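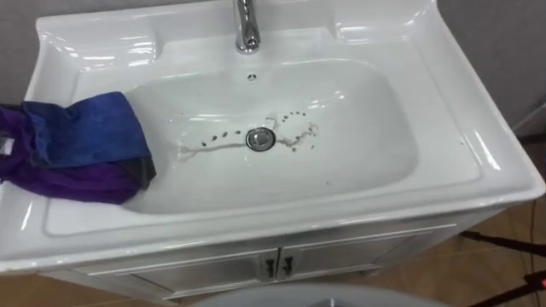
Slide 1. White ceramic basin, chrome faucet.

Talk notes, Laltano Old Car Club, 02/04/2022. Planned for 38 minutes with the clips. If the projector is slow, drop slide 6.

Slide 2. What the talk covers

Thanks to Beatriz for asking me. Say who I am: Fredy Huanca, I rebuild carburetors and fuel systems in Mosquera, mostly for Italian and British cars from the sixties and seventies.

Tonight is sidedraft carburetors on four-cylinder cars. Pairs only. I am not covering triples or downdrafts. If somebody asks about fuel injection conversions, tell them to catch me after.

Most cars that come to me with "bad carburetors" have something else wrong first. Ask for hands: who has checked valve clearances this year? Then ask who has checked their ignition timing with a light.

Slide 3. Before you touch the carburetors

Order of work. Go slowly on this slide, people write it down.

Valve clearances, cold, to the book. Compression test with the throttle wide open. Points gap or dwell. Timing, including the advance. Then fuel pressure at the carburetor inlet.

Fuel pressure is the one that gets skipped. These carburetors want low pressure. A modern electric pump sold for general use can push fuel right past the needle valve. I set mine to 3 psi with a regulator and a gauge that stays in the line while I work. Pass the gauge around here.

Mention Yhon Henao's coupe. He replaced jets for a whole summer. The car was flooding at idle and the plugs were black. The pump was putting out more than double what it should. We fitted a regulator and put his original jets back in.

Slide 4. Air leaks

Show clip one (engine hunting at idle). Let it play through, it is short.

Places to look: the flexible mounts between the carburetor and the manifold, the throttle shaft ends, the brake booster hose, and the manifold gasket itself. The mounts crack on the underside where you can't see them. Take them off and bend them in your hand.

Do not crush the spring washers on soft mounts. The gap between the coils should still be there when the nut is tight. The carburetors need to move a little, otherwise the fuel froths in the bowls at high rpm.

Pass around the two mounts, cracked one first.

Slide 5. Cleaning and float height

Strip one carburetor at a time. Keep the second one whole so you have something to look at when you forget how the linkage goes back.

Blow out every passage from both ends. Wear glasses. Carburetor cleaner comes out of holes you did not expect, usually toward your face. Don't run wire through a jet. It scratches the bore and changes the size.

Float height: hold the top cover vertical so the tab just touches the needle ball without pushing it in. Measure with the gasket on or off according to the sheet for your carburetor. Brass floats and plastic floats have different settings. Check the sheet again, people mix these up.

Shake a brass float next to your ear. If you hear fuel, replace it. Don't solder it unless you can weigh it afterward.

Slide 6. Choosing jets (skip if late)

Start from the factory chart for your engine size and change one thing at a time. Write it on a card in the glove box. Duván Ccori has let me show his card from the Zandine hill climb car. It has 11 entries and three of them turned out to be the same setting.

Idle jets handle a lot more of your driving than most owners think. On the road you are on the idle and progression circuit at steady speed. If the car stumbles just off idle, look there before you buy main jets.

Slide 7. Balancing the pair

Engine fully warm. Disconnect the linkage between the two. Set both idle speed screws so they just touch, then the same small turn on each.

Airflow meter on each throat. Adjust until they match, then set mixture screws one cylinder at a time. Turn in until it stumbles, back out until it smooths, stop there. Reconnect the linkage and check again at 2,000 rpm. If it was even at idle and is now off, the linkage is bent or worn.

Show clip two. Turn the sound up before it starts.

Slide 8. Parts and questions

Plida kits: I use their gaskets, I keep the old needle valve if it still seals. Have the sample kit on the table.

Aurora Teixeira has the sign-up sheet for the August workshop. Bring your own carburetors, drained. Bring your own tray too.

Likely questions: ethanol in fuel, air filter height, whether to polish the manifold. For the last one, no, match the gasket and leave it.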